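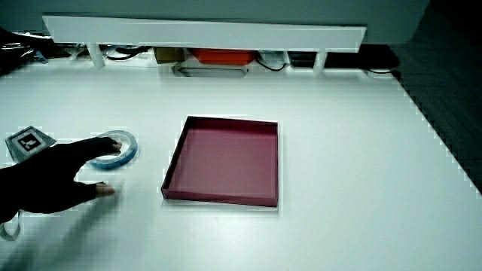

The office refit was signed off in August and I have now worked in it long enough to have an opinion. I said I would write something once the dust settled. Two people have emailed to ask how it went, so this is mainly for them.

For anyone who missed the earlier posts, we are a small company that took over the upper floor of an old seed merchant's building. It is 3,440 square feet, with a row of iron columns down the middle and windows on the two long sides. The previous tenants had put in a suspended ceiling and a run of small rooms along the east side, so half the floor never saw the morning sun. We lived with it for five years. When the lease came up for renewal the landlord offered a contribution towards works, and I got the job of dealing with it because I had once complained about the lights in a meeting.

We spoke to three design firms. One sent a deck with a slide on our "brand journey" and no floor plan, so that was quick. The second was good but couldn't start until the following spring. The third was Grundix, which is four people above a bike shop, and we went with them. Their lead designer on the job was Esben Stougaard. At the first visit he spent most of an hour walking about with a tape measure and asked very few questions. The questions he did ask were where people ate lunch, where the coats went and which door the deliveries came through. Coats had not come up with either of the other firms.

The first scheme he drew had the small rooms taken out completely and a new block of rooms built across the floor at the north end, where the light is worst anyway. Everything south of that was open, with desks set at right angles to the windows. I liked it straight away. Some of my colleagues did not, mainly the ones who had been sitting in the small rooms.

We had a fairly bad-tempered fortnight over this. The finance people wanted doors, and they had a point, as they are on the phone about other people's salaries. The second scheme gave them a room with a proper door in the new block, plus two phone rooms that anyone can use. It cost us a meeting room. I don't miss the meeting room.

The ceiling was the big unknown. The drawings from the landlord showed timber boards above the suspended tiles but they were old drawings and no one could promise the boards were still there. Esben had the contractor take down a few tiles in different places before we fixed the price, which I would recommend to anyone. At the south end the boards were fine. At the north end there was a patch of plasterboard with a lot of dead cabling on top of it. So the north end kept a lowered ceiling, over the new rooms, and the rest was opened up. It looks deliberate now.

With the ceiling gone the noise got worse, as we had been warned it would. The first two weeks back were hard going. You could hear a spoon in a mug from the far end of the floor. We had budgeted for acoustic panels but held off choosing them until the room was in use, on Grundix's advice. I was doubtful about that at the time, since it meant a second visit from the fitters. We ended up with Zumard panels hung between the columns, in a flat grey-green, and some of the same stuff fixed to the back wall. They made a clear difference the same day. Had we ordered them from the drawings we would have put most of them over the desks, and the actual problem was the kitchen.

Which brings me to the kitchen. It used to be a cupboard with a kettle. It is now in the open, by the stairs, with a long table. Esben's argument was that people walk past it on their way in and on their way out, so they will use it. They do use it. They also leave things on it, and there has been an email about that. If I were doing it again I would ask for more worktop and a second sink. The tap is very handsome and splashes.

The furniture was where the money went fastest. We kept our old desk frames and had new tops made for them, which saved a good deal. The chairs were past saving. We tried out a few and settled on the Skekus task chair, after keeping a sample each of three models for a week and letting people swap. It isn't the prettiest one. The arms go down far enough to slide under the desk, and that settled it. I have had one complaint about the seat being firm, from someone who has since stopped complaining.

The long table and the shelving between the columns were made by Benítez, a joinery workshop on the same industrial estate as our warehouse. They came in a little above the catalogue price for something similar. The difference is that the shelving fits. The columns are not evenly spaced, and they lean, and every bay had to be measured on its own. The joiner found a gap of nearly a hand's width between the widest bay and the narrowest. All the shelves went in without a filler strip. I still look at them when I'm on the phone.

Colour took far longer than it should have. I had assumed white. Grundix proposed a dark green for the block of rooms and left the brick as it was, and there were objections that it would be gloomy. We painted one test wall and left it up for a few days, and by then everyone had got used to it or stopped noticing. My own view is that the green is good in the afternoon and a bit heavy before nine in the morning. The columns were meant to be green as well. In the end they were cleaned and left in the old cream, with the chips showing.

Lighting I will keep short as I've already gone on about it elsewhere. The new fittings run along the desks in lines and are on a dimmer by zone. The dimmer panel is labelled with zone numbers that match nothing on the floor plan. I have stuck a bit of paper next to it.

A few practical things, for the people who asked.

We moved out entirely for the works. The landlord found us a temporary space downstairs, which was cold and had one socket per wall, but it meant the contractor had a clear run. We had looked at doing the job in two halves with everyone squeezed up at one end. The contractor's price for that was higher and the programme was longer by almost a month. I would not try it.

Get the data cabling drawn on the same plan as the furniture. Ours was on a separate plan by a separate company and the floor boxes at the south end are in the wrong place by the width of a desk. We have cable covers on the floor there. They are ugly and I trip on them.

Storage was underestimated, by us. Grundix asked for a list of everything we needed to keep and we sent a hopeful one. The boxes that didn't fit went to the warehouse and, as far as I know, nobody has opened them.

The coats have a proper cupboard by the stairs with a vent at the bottom and a rail at two heights. It is the thing visitors comment on, after the ceiling.

On cost, I'm not going to give the total, partly because the landlord's share is confidential. We went over the budget, mainly on electrical work that turned up once the old ceiling was down. The contingency covered most of it. The rest we found by dropping a glass screen that was supposed to go between the kitchen and the desks. Given what I've said about the noise you may think that was a mistake. With the panels up I don't think it was, but one or two of the people sitting nearest would tell you otherwise.

There is still a snag list. A door on the finance room sticks when the heating is on. One blind comes down lopsided. The paint on the handrail was still tacky after a week and has somebody's sleeve in it. Grundix are coming back to look at all of this and have been good about answering emails, usually the same day.

Would I use them again? Yes. They listened on the things we knew about and argued on the things we didn't, and the drawings were clear enough that I could follow them. I would start earlier, though. We gave ourselves six weeks from the first sketch to a fixed price and spent most of it on doors.

I'll do a separate post on the stairs when they are finished. The treads are on order.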